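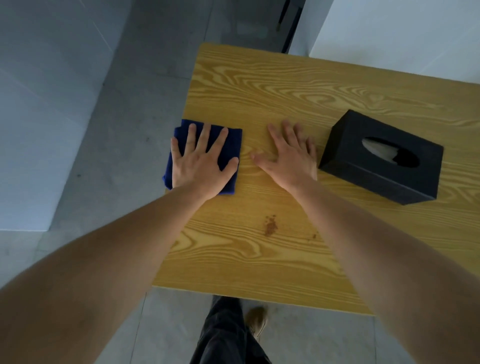
1/ Wiping down an oiled or lacquered wood table: notes

Posting this as a thread so I can link to it instead of retyping it. Covers a light yellow top with strong figure, the swirly sort with dark outlines round the loops. Most of it applies to any clear-finished wood.

2/ Cloth

Dark navy, towel-like, folded to a rough square. I keep it a bit bigger than the hand with the fingers spread. A folded pad gives even pressure. A bunched cloth presses on its ridges and leaves arcs you will only find in the evening with the lamp on.

3/ Dark cloths shed visible lint on pale wood for the first few washes. Wash new ones twice before they go near the table. No fabric softener. It leaves a film on the fibres and the film ends up on the finish.

4/ Hands

One on the cloth, palm down. The other flat on bare wood for support, if the top is dry. If it's damp, keep the second hand off it or you'll be wiping handprints until lunch.

5/ Direction

With the grain. On a top like ours the grain runs lengthways overall but wanders about in loops. Ignore the loops and follow the long side of the table. Straight passes, each overlapping the last by half a pad.

6/ Edges

Let the pad hang slightly over the edge on the final pass. Crumbs collect on the arris and a cloth that stops short of it just parks them there. Then run the pad along the edge itself, once, no pressure.

7/ What's on the table

Tissue box, black. It lives there. Lift it, wipe, put it back. Don't push it along with the cloth. Cardboard bases pick up grit and I have a 2 cm scratch at the Solcombe flat to prove it.

8/ Water

For a full clean I use 200 ml of warm water with a few drops of washing-up liquid. Dip a corner, wring hard, refold so the damp face is inside one layer. If you can see beads behind the pad it's too wet. Dry with a second cloth straight after.

9/ Someone will ask about vinegar. No. Fine on glass. On lacquer it dulls over time, on oil it strips. I've done both.

10/ Polish

I've tried two. Clollura spray: quick, shiny, smears on anything with an open grain, and the smell hangs about for a day. Pusano paste: slower, goes on thin, needs 30 minutes before buffing. I've stayed with the paste, twice a year. November and whenever I remember in spring.

11/ Amount of paste: less than you think. A smear the size of a thumbnail does a quarter of a four-seat table. Excess doesn't soak in, it sits in the pores and goes white.

12/ Finding out which finish you have

Put one drop of water on the underside. Stands up as a bead after 8 minutes: lacquer or varnish. Flattens and darkens the wood: oil, or nothing. If it darkens, skip the washing-up liquid for routine wiping and use a barely damp cloth.

13/ Ring marks

White rings are moisture in the finish. Leave them overnight first, plenty fade. If not, a dry pad and firm circular rubbing, the only time I go across the grain. Black rings are in the wood. That's sanding, different thread.

14/ Refolding

A square pad folded twice has eight usable faces if you open and turn it properly. Change face when the current one looks grey, or when it starts to drag. On a navy cloth you can't see grey, so go by drag.

15/ Height

If you're standing and your elbows are bent sharply, you're too close. Step back until the arms are nearly straight and lean a little. The weight does the work and the shoulders complain less.

16/ Felt pads under the legs, as it's come up before. I use the Fehr stick-on discs. The glue lasts about a year on our floor. Check them when you do the paste, you're down there anyway.

17/ Schedule, for those who want one

After meals: dry pad, with the grain, edges.
Weekly: damp pad, dry cloth.
Twice a year: paste.
Nothing else. Most of the tired tables I've seen had been cleaned with too much product.

18/ Correction to 10: the Pusano tin says 20 to 40 minutes depending on room temperature. 30 is what works in our kitchen with the heating on.

19/ And for the two people asking, yes, microfibre is fine. I find it grabs on the paste. Towelling doesn't.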